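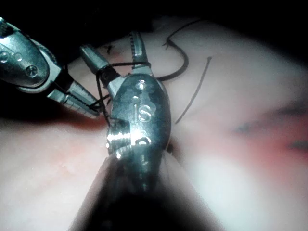 by Denise Kowalchuk

3 October 2020

Momiren have finished their second album and it will be out in December on Londel. The record is called Stavamico. The band sent word to the mailing list last night, with the cover, the track order and a note on what is happening with the tour, so most of this item is me putting that in order for those of you who don't read the long emails.

First the record. It was started in January, in the same rehearsal room where they did the debut, and the drums and bass were done before everything closed in March. The guitars and vocals were recorded at home over the summer. The band say you can hear the join in a couple of places and that they decided to leave it. I have heard the first side. The drum sound is bigger than on the debut and drier too, with very little room on it, and the guitars sit further back than they used to. The vocals are up front for once. If you struggled to make out any words on the first album you will do better with this one.

The opening song is the one they closed with on the last run of shows, the slow one with the long count-in. It had no title then and was written on the set lists as "New Slow." It now has a title, "Harbor Work," and has lost two minutes. Track 5 is the single, "Lamp Oil," which is up on the Londel page now. It is the fastest thing on the record and also the shortest, so don't judge the rest by it. Most of the album moves at the pace of "Harbor Work" or a little above.

There are keyboards on this one. The band have gone back and forth on keyboards for years and the debut had none at all, apart from an organ on the last song which was mixed so low that most people took it for feedback. On Stavamico there is an electric piano on most of side one, and on the title song it carries the tune. I expect some complaints in the letters section. Having lived with it for a week I think it suits them, and the title song is the best thing they have recorded. The second guitar solo on the same song I could do without.

The formats are LP, CD and download. The first pressing of the LP is 390 copies on black vinyl, with a printed inner sleeve and a lyric sheet. There is no colored version and no numbered version. Londel say they will repress if it sells out, but the pressing plant is backed up and a second batch would not arrive until spring. The LP is 20 dollars plus shipping. The CD comes in a card sleeve without the lyric sheet, and the lyrics will be posted online for CD buyers. Orders placed now ship in December, all together, and Londel ask that you don't write to them about tracking before then. They have one person packing and the same person answers the mail.

If you order the record along with anything else, such as a shirt or the debut, the whole order will be held until the album is ready. Place two orders if you want the shirt sooner.

Now the tour. The 20 dates that were booked for this spring, and then moved to this fall, are off the calendar again. The band are calling them postponed and the venues have mostly done the same. Tickets stay valid for the new dates, whenever those are. Refunds are being handled by each venue separately and the rules are not the same everywhere. Some places will refund any time before the new date is announced, others gave a window after the announcement and then closed it. Check the email you got from the venue or the ticket seller - the band don't hold the money and can't refund anybody from their side. If you bought from the band directly at the merch table last winter, keep the paper ticket. It will be honored.

No new dates have been given. The email says "when it can be done properly," and I would not book any travel on the strength of that. The running order of the tour will probably change as well, as at least one of the rooms on the original list has shut for good. I will print the dates once they are confirmed and not before. We ran the fall dates in the summer issue on the strength of a poster and had to take them back.

In place of a release show there will be a concert streamed from Sugiyama, the old dance hall where the band played their first headline show. There will be no audience in the room. They plan to play the new album from start to finish, take a break, and come back for a set of older songs. The stream will be in December, in the same week as the album, and the exact day will be announced once the hall has confirmed its crew. It will be live, with no second showing planned, although the sound will be recorded and they have left open the idea of a download later.

Anyone who has ordered the album from Londel in any format will get a link by email. For everyone else there will be a charge, and the price is not fixed yet. Use an email address you really check when you order, and look in your junk folder in the first week of December. The debut stream from another Londel band this summer had a lot of people writing in ten minutes after the start to say that they had no link, and most of the links were sitting in junk.

The hall gets part of the money from the stream. It has been dark since March apart from one recording session, and as far as I know this is the only concert on its books this year. I saw Momiren there the first time, standing at the side by the coat check, where the sound is better than it has any right to be. It is a good room for a loud band. The ceiling is low and the stage is deep, so the drums get set well back and don't flatten everything else.

A word on the support band. The group that was due to open all the tour dates is still on the bill for the rescheduled tour, and they will not be part of the stream. They have a tape out of their own which we reviewed in the last issue.

Two smaller items from the same email. The debut is back in stock on LP after being gone for most of a year, same sleeve, same price. And the band are looking for a decent recording of the last show before the shutdown, from the second encore on. Their own recorder ran out of battery during the first encore. If you taped it, even on a phone, they would like to hear from you through the contact form on the Londel page. They will send a test pressing of Stavamico to whoever has the best one.

A full review of the album will be in the December issue, along with the lyrics to "Lamp Oil," which three of you have already asked me for.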